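Return to Play After Hamstring Strain in College Running Backs
Student Project Report, Applied Sport Science
Submitted 4 January 2024

1. Background

Hamstring strains are common in sprint-based field positions, and running backs carry a high share of them. The position asks for repeated acceleration from a low stance, sharp changes of direction and contact at speed. A back who returns too early tends to lose top speed first, and the loss is hard to see in a normal practice because few drills reach full speed.

The football program at Polladitz clears injured players through a set of clinic tests. These cover strength, range of motion and pain on palpation. The question for this project was whether a short field test, run after clinic clearance, gives the staff information that the clinic tests do not.

2. Method

The field test, called the Tak protocol in our notes, has two parts. The first is a straight sprint from a two-point stance. The second is a cut-and-go run with a plant on the injured side, followed by the same run on the other side. Each part was performed at the end of a regular practice so that players were tested in a tired state. A rested trial was taken before warm-up drills on the same day for comparison.

Speed was recorded with a Mivis timing set placed on the sideline. Split times were exported after each session and checked by hand for false triggers. Any trial in which the player slipped or pulled up was removed and repeated after full rest, up to 2 repeats per player.

Players were asked to keep their usual meals on test days. Food intake was logged on a paper sheet, with time of eating and type of food, and the log was collected before the tired trial. No attempt was made to control portion size.
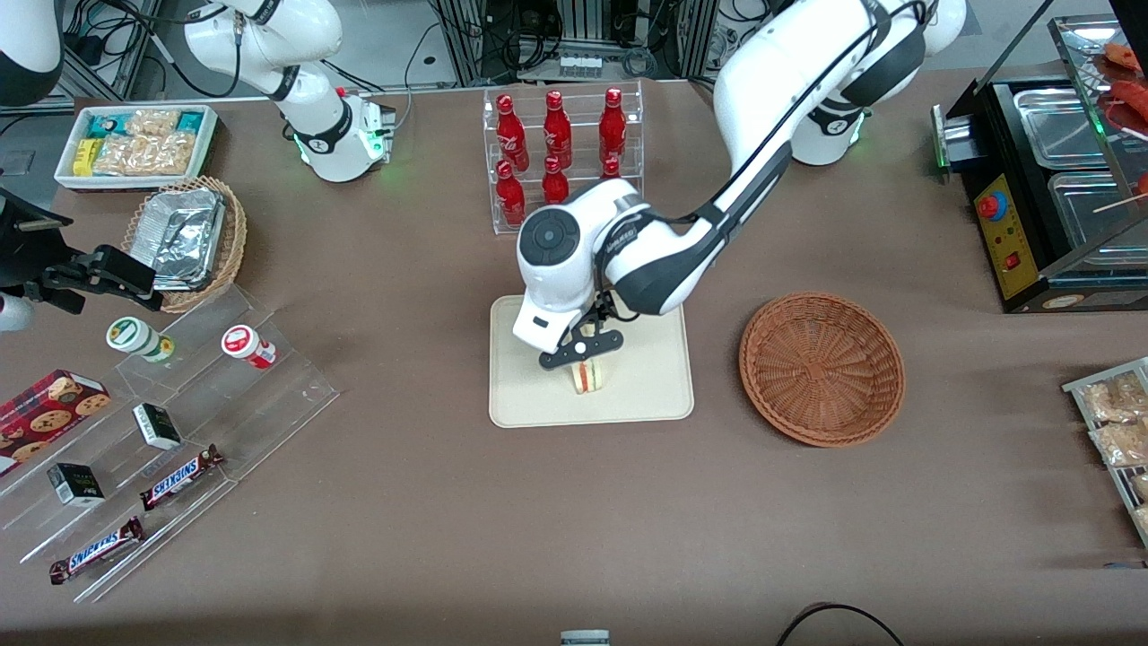

The log was used only to flag sessions in which a player had eaten within 60 minutes of the sprint. Those sessions were kept in the data set but marked, and the analysis was run with and without them. The main result did not change.

Soreness was rated by the player on a simple scale the morning after each session. Ratings were given before the player had seen his own times.

3. Participants

The sample was 6 running backs from the Polladitz roster. All had passed the clinic tests for a hamstring strain earlier in the season. Players with a knee or ankle injury in the same period were left out. Testing began in November, after the heaviest part of the schedule, which limited the number of sessions available for each player.

4. Results

In the rested trials, every player was close to his preseason sprint time. On this measure alone the group would have been judged ready, in agreement with the clinic tests.

The tired trials were less even. Two players showed a clear drop in speed over the last split, and the drop was larger on the cut-and-go run than on the straight sprint. In both cases the slower run was the one with the plant on the injured side. The same two players gave the highest soreness ratings the next morning. The other players slowed slightly when tired, with little difference between sides.

Split times from the start of the run were of little use. The first steps varied from trial to trial for reasons that seem to be related to stance and not to the injury. Later splits were more stable.

5. Food Log

Entries were complete for most sessions. The most common item before afternoon practice was a sandwich, followed by fruit and packaged bars. Meal timing varied more between players than within a player, so a fixed eating window would be easy to set in a future study.
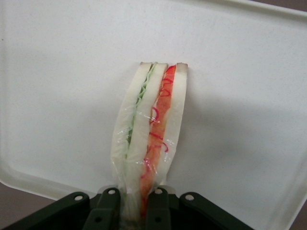
Figure 2. Sandwich with three slices of white bread and two fillings, edge-on.

6. Limitations

The sample is small and comes from a single program. The timing set was moved between sessions, and its position was marked with tape but not surveyed. Field conditions were not the same on all days — the surface was firmer in the later sessions — and no correction was made for this. The soreness scale is subjective, and players may have had reasons to rate themselves low.

There was also no uninjured control group. A plan to test backs from Sinport was dropped when the two practice schedules could not be matched. Without that group it is not possible to say how much of the side-to-side difference is normal for the position.

7. Recommendations

The cut-and-go run should be added to the clearance process as a tired test, with the last split as the main measure. The straight sprint can stay as a reference. Preseason values should be recorded for both sides, since the present comparison had to rely on straight sprint times only. Timing set positions should be fixed with permanent ground markers before the next round of testing.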